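This site uses cookies to remember your preferences and count visits. Accept all | Manage settings

May, late evening

The sourdough rose!! I have to get this down before bed because I'm still giddy. Fourth try, and when I lifted the towel at six this morning the dough had climbed right up the side of the bowl and was wobbling like a water balloon. I actually yelped and woke the dog.

I'd been ready to toss the starter (I call her Pandia, and yes, I talk to her). Then Mirjana Kovačević wrote back to my long, whiny letter and told me to feed her twice a day, 50 grams of rye each time, and to quit peeking. So I fed her, and I mostly quit peeking.

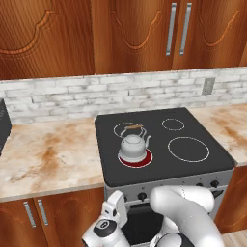
I gave the dough 12 hours in the fridge, then baked it for 20 minutes with the lid on and a good while longer with it off. The crust crackled when it came out! I stood there with my ear down next to it, grinning. The middle is a touch gummy and one side split where I didn't slash deep enough, but the taste, oh my, sour and nutty and salty all at once.

Took half over to Yae Nagano while it was still a little warm. She ate two slices standing in her doorway with nothing on them, then went and dug out her good plum jam, and we stayed out on the steps talking until the streetlights came on. She wants a jar of starter, so I've promised her a scoop of Pandia, and she's already picked a name for hers: Ena.

Next time: more water, deeper slash, maybe walnuts. Need to buy rye tomorrow, there's barely a cup left in the bag.

Get new entries by email. Enter your address to subscribe. Unsubscribe anytime.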